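About Cudley College

Cudley College is an independent provider of vocational and adult education. The College offers certificate and diploma programmes in business administration, bookkeeping, community services and workplace English, and welcomes learners at every stage of working life. Many of our students are returning to study after raising a family or changing occupation. Others come to us directly from secondary school, or are sent by an employer.

Our history

The College began as a set of evening typing and bookkeeping classes held above a hardware store, with 127 names on its first enrolment register. Demand from local offices led to daytime classes, and then to the purchase of the Ilitz Building, a former wool broker's premises that remains our main campus. The timber staircase and the strongroom door on the ground floor date from the brokers' occupancy. The strongroom now holds the College archive, which may be consulted by appointment.

Our second campus, Nørgaard House, is a short walk away on the far side of the reserve. It accommodates community services, the childcare practice room and the language centre.

Our purpose

The College exists to provide practical education of a recognised standard to people who intend to use it in their work. Programmes are reviewed annually against the requirements of employers in the region, and each course advisory panel includes at least one recent graduate. Fees are published in full before enrolment opens. Students who experience hardship may apply to pay by instalments or to defer for up to two terms without losing their place.

Governance and leadership

The College is governed by a Council, which sets strategic direction, approves the annual budget and appoints the Principal. The Council meets each term and its minutes are available to students and staff on request.

Vittoria Palumbo was appointed Principal after a long period as Head of Business Studies. During her time in that role she introduced the College's flexible timetable, under which most certificate units are taught both in the morning and again from 6 pm. As Principal she has overseen the refurbishment of the library and the transfer of student records from paper files to a single secure system.

Academic matters are the responsibility of the Academic Board, whose members are drawn from the teaching staff of both campuses. Complaints and appeals are heard by a separate panel, and no person who taught or assessed the student concerned may sit on it.

Teaching and facilities

Classes are small and are taught by staff with current experience in their field. The Ilitz Building contains general classrooms, two computer rooms, the library and the student enquiries counter. Private study desks are available to all enrolled students during opening hours. Students in the business programmes also complete units in a practice office, where they learn reception procedures, minute-taking, accounts payable and the organisation of meetings.

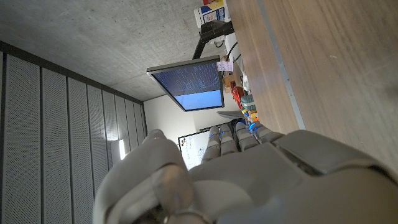
An office room with desk and whiteboard.

Work placements

Diploma students complete a supervised placement of 100 hours in their second semester. Host organisations include municipal offices, medical practices and the regional office of Zernex, which has accepted accounts students for several years. Placements are arranged by the College, although students may nominate a host of their own for approval.

Acknowledgement

Cudley College acknowledges the Traditional Custodians of the land on which its campuses stand, and pays its respects to Elders past and present.

Visiting the College

Information evenings are held ahead of each intake, the largest of them in March. Prospective students may also arrange a tour of either campus through student enquiries. Step-free access to the Ilitz Building is by the side entrance, and a limited number of accessible parking spaces are provided at Nørgaard House.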